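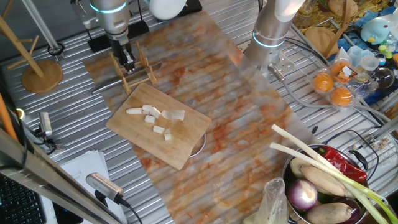
Publicado el 2020-09-25 por la Secretaría de la lista

Archivo > Listas de distribución > Comedores colectivos > Mensajes

Buscar en el archivo Todas las listas Búsqueda avanzada

Asunto: Re: Sustitución de las tablas de corte y calendario de afilado

Estimadas suscriptoras, estimados suscriptores:

En respuesta a la consulta remitida a esta lista, que se reproduce a continuación, la Secretaría traslada el criterio acordado para los comedores adheridos.

> Buenos días:
> En el comedor de Branditz disponemos de tablas de bambú y de polietileno adquiridas en distintos ejercicios. La circular de agosto menciona la retirada de las tablas con surcos profundos, pero no precisa si las de bambú pueden seguir destinándose a verdura cruda. Tampoco queda claro si el afilado corre a cargo de cada centro o del contrato general.
> Agradeceríamos una aclaración antes de cursar el pedido.
> Administración del comedor de Branditz

Primero. Las tablas de bambú podrán mantenerse en uso exclusivo para verdura, fruta y pan, siempre que la superficie no presente grietas ni astillas. No se admitirán para carne, ave o pescado crudos.

Segundo. Las tablas retiradas se darán de baja en el inventario del centro con indicación del motivo. El contrato vigente con Petersen contempla la reposición de 210 unidades para el conjunto de los comedores. Los pedidos que excedan la asignación de cada centro se imputarán a su propio presupuesto.

Tercero. El afilado de cuchillos está incluido en el contrato general y lo presta Zirow en su taller de Rindholm. Cada centro podrá entregar hasta 61 piezas por turno, identificadas con el código del comedor. El plazo de devolución es de 5 días hábiles. No se aceptarán cuchillos de sierra ni piezas con el mango suelto.

Cuarto. Entre usos, los cuchillos se guardarán en soporte o funda. Se recuerda que no deben dejarse sumergidos en los fregaderos.

Las solicitudes de reposición se dirigirán a esta Secretaría mediante el formulario habitual, con el asunto «Tablas» y el código del centro.

Atentamente,

Secretaría de la lista Comedores colectivos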